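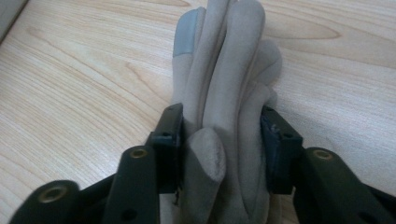
Gloves for people whose hands are always cold

An interview with Berhanu Demissie

2023-02-14

Berhanu Demissie opens the door of his workshop in Riltow with his left hand, because in his right hand he holds a cup of tea and does not want to put it down. It is February and the room is heated by one small stove. "I tell my customers that I know their problem," he says. "I also have cold hands. My mother had them, and my daughter has them."

He has made and repaired gloves for 27 years. First he worked in a factory in Gikton, where he was cutting lining, and later he opened his own place, which he named Feyisa after his grandfather. In the beginning he repaired bags and belts too. Now it is only gloves.

I wanted to ask him why so many people buy gloves that do not keep them warm. He thought about this question for a long time before he answered.

"Most people buy them too small," he said. "They try the glove in the shop, it sits close on the hand and they like how it looks. But the warm thing is the air. If there is no air between the finger and the cloth, you have only a second skin, and the second skin is also cold." He recommends leaving a small space at the end of each finger, enough that you can pinch the cloth there. With a thick lining the space should be a little bigger, as the lining becomes flat after some weeks and then changes again after washing.

About washing he has strong opinions. He told me that half of the repairs which come to him were damaged at home, in the machine or on the radiator. "Soft gloves, the ones with a surface like suede, people are afraid of them, so they never wash them, and then one day they wash them very hot. Both are wrong." His own way is lukewarm water, a little wool soap, and no twisting. He presses the water out between two towels, pulls every finger straight and lets the gloves lie flat for a night. When they are dry he brushes the surface with an old toothbrush, always in one direction.

I asked if he makes gloves that can be used with a telephone. He laughed, but he was not against it. "For a long time I said no. Then I saw my customers at the bus stop. They take off the glove, they write a message, they put the phone in the pocket, and the glove is on the ground. I was selling them a new pair every winter, and this was good for me, but I did not feel good." Today he can sew a thread that works with the screen into the thumb and the first finger. It costs six more than a plain pair, and it takes him an evening to do it well.

The single gloves are another part of his work. In a long drawer he keeps the ones which people left with him after the other one was lost. A customer can bring a lonely glove, and if the color is near enough he will make a partner for it. He does not promise that they will look the same. "The left one is four winters old and the right one is new. How can they be the same? After one season you will not see it so much."

Two years ago a shop called Dresska asked him to deliver 100 pairs before the holidays. He accepted, and he says now that it was a mistake. He slept badly, his sister came to help with the cutting, and 20 pairs came back to him with open seams at the thumb. He repaired all of them without payment. "The thumb is the place where a glove tells you if the person who made it was tired," he said. Since then he takes only orders that he can finish alone.

We spoke also about children. His advice for parents is mittens until the age when the child can put each finger in its place without help, and a cord through the sleeves for as long as the child accepts the cord. His daughter accepted it until she was eight. She is grown up now and lives in another city, and she still loses gloves. He sends her a pair each autumn, always in dark green, so she can put together what is left from the different years.

Before I left he looked at my own gloves, which I had put on the chair under my coat. He turned one of them inside out and followed the seam with his thumb. The lining had a hole at the ring finger that I had not noticed. He asked if I was in a hurry. I said that my train was leaving in one hour, and he was already looking for the gray thread.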